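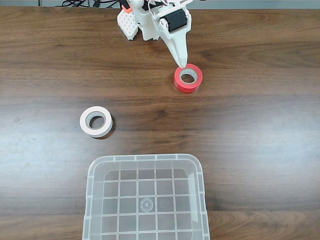 Figure 2. Two rolls of tape, one red and one white, lying flat on a dark wood-grain tabletop, with a clear plastic bin at the near side.

4.2 Things that live on the table

Tape was the most reliable offender in the Ornwood households. Of the 2,396 diary entries we coded, 161 mentioned it, which put it ahead of scissors and well ahead of the good pen. Participants owned drawers for tape. They showed us the drawers with some pride, and the drawers generally held batteries.

We follow Holub and Mofokeng in calling such objects "residents": items with an agreed home elsewhere which spend their time on the table regardless. Figure 2 is typical of the category. The rolls lie on their sides with bare wood showing through the middle, and there is a bin within easy reach of both. Proximity to a container, as we noted in section 3, is a poor predictor of being inside it.

Colour mattered more than we had expected. Several participants treated white tape as general property and coloured tape as belonging to a particular task, usually one that had been abandoned in August. "The red is for the parcels," one told Van Dijk, who was unable to establish which parcels. Coloured rolls were accordingly tidied later, on the grounds that somebody was still using them.

Clear bins were meant to help. Leitão's earlier interviews suggested that people put things back more readily when they can see where the others are, and our participants agreed warmly with this in conversation. The diaries are less encouraging. A transparent bin was often described as "nearly tidy" before anything had gone into it — a status we had to add to the coding scheme after the second round.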